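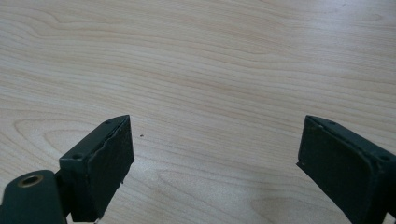
Section 2: Fitting the CPU and cooler (Prorkton boards)

Rev. Nov 27, 2019. Replaces the September sheet. Text by Florêncio Neves, checks by Lourenço Neves.

Covers the Prorkton desktop board with the Esance tower cooler. Got the Eide low-profile cooler instead? Do steps 1 to 6, then go to Section 3. Different bracket, different screws.

Before you start
Power supply off at the switch, cord out. Board out of the case, on its cardboard box or a bare table. Not on the silver bag – the outside can conduct. Touch bare metal on the case before you pick up the chip.

You need: a No. 2 Phillips, long shaft. Thermal paste, if your cooler has none pre-applied. Lint-free cloth. Rubbing alcohol if it's a used chip.

Seating the CPU

1. Push the socket lever down and out, then lift all the way up.

2. Raise the load plate. Leave the black plastic cap on for now, it pops off by itself in step 5.

3. Hold the chip by its edges. Find the gold triangle in one corner. Match it to the triangle on the socket.

4. Lower it straight down. No pushing, no sliding. If it rocks, lift it off and check the notches.

CAUTION: Bent socket pins are not covered by the Clultetcombe warranty. Do not try to straighten them with a needle. Contact the dealer.

5. Close the load plate, lever down, hook it under the tab. It takes some force and may creak. Normal. Keep the plastic cap, you will need it if the board ever goes back.

6. Check the chip is level. Any side sitting high means open up and redo. 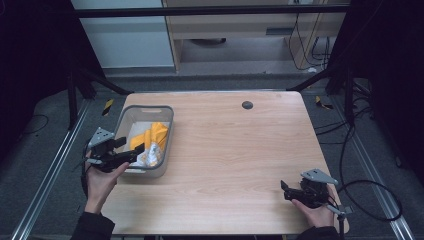 Can I reuse the paste that's already on the cooler? Only if the cooler has never been mounted; once it has touched a chip, wipe both surfaces clean with alcohol and put on fresh.

Mounting the Esance cooler

7. Backplate behind the board, studs through the four holes. Foam side toward the board.

8. Brackets on the studs, curved side out. Nuts finger tight, then a quarter turn more.

9. Paste: one blob the size of a pea, center of the chip. Don't spread it.

10. Peel the film off the cooler base. Please check this twice, it's teh most common support call we get.

11. Set the cooler down level. Start both screws by hand, then go a few turns on one, a few on the other, until they stop. Don't crank past the stop.

12. Clip the fan on so it blows toward the rear of the case. Plug it into CPU_FAN. Not SYS_FAN – the board will halt at startup with a fan error.

NOTE: Tall memory may hit the fan. Slide the fan up on its clips, or use the 2 slots furthest from the socket.

First power-on

Board in the case, both CPU power plugs in, monitor connected. Press power, then Delete to enter setup. Open Hardware Monitor.

CPU temperature should settle under 50 C in the setup screen. If it keeps climbing, shut down and go back to step 10. Fan speed reading stuck at 0 means the fan cable isnt seated.

On the 12-core chips the fan can run up to 2,000 rpm for a short while at startup, then drops. Leave the fan profile on Standard until the operating system is installed. Overclocking settings are in Section 6.

Next: Section 4, memory and storage.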